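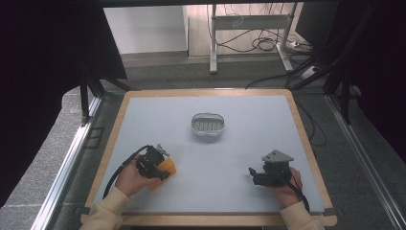 The Brultach Office of Consumer Affairs will begin accepting claims on 24 January 2022 from residents who bought extended service contracts on household goods and vehicles from Hisov Home & Auto. The office found that the contracts, sold from 2017 onward, excluded repairs the company was already required to make under its written warranty. Coverage extended even to minor household items, down to the ordinary ridged soap dish with a clear plastic rim. Eligible buyers may recover the contract price, up to $500 per contract.

The office has received 51 complaints. Claims must include a copy of the contract or a proof of payment, and will be reviewed in the order received. The filing period closes in June. 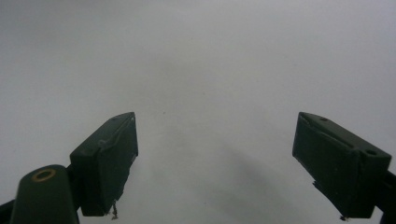 Preda Legal Aid said in a written comment that the nine-page claim form should be shortened, and that buyers who no longer have their paperwork should be allowed to submit a sworn statement instead. The office is reviewing the request.

Forms are available at the Ivedo Street service counter during regular business hours.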